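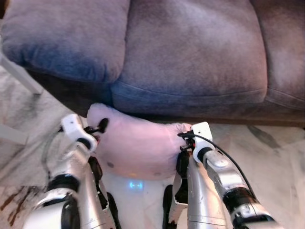 Cushion handling at the sofa, Endside test apartment.

MINUTES OF THE SAFETY REVIEW MEETING
Rarnex Home Robotics Program, Endside
Meeting opened at 2:00 p.m. in May

1. Previous minutes
Approved with one correction to the equipment list.

2. Fault on the Tak unit
The test lead reported that the left gripper failed to release on command during the cushion task. The fault log shows 7 late releases in 1,819 grasp cycles, 2 of which ended in a protective stop.
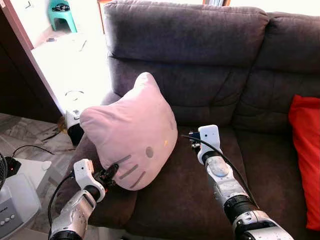 No injury or damage was reported. Members asked whether soft items should be withdrawn from the task list. It was agreed to keep them, with one operator at the stop button at all times.

3. Cause
Ustness, the gripper supplier, suspects that the release signal is dropped when both arms are commanded at once. Its written report has not been received. The meeting did not accept this as the final cause.
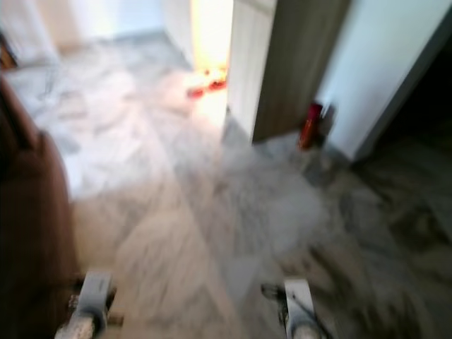
4. Travel between rooms
Driving with an item in the grippers is suspended until item 3 is closed. Travel with empty grippers may continue at reduced speed.

5. Actions
Test lead to run around 600 further cycles, single arm and both arms, and log each release time.

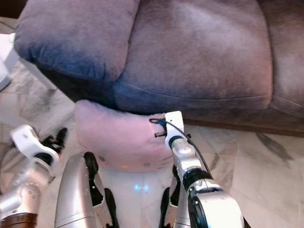

Safety officer to revise the stop procedure and post it at the operator station. Purchasing to request the Ustness report in writing.

6. Other business
Spare gripper pads are on order.

Meeting closed at 2:50 p.m.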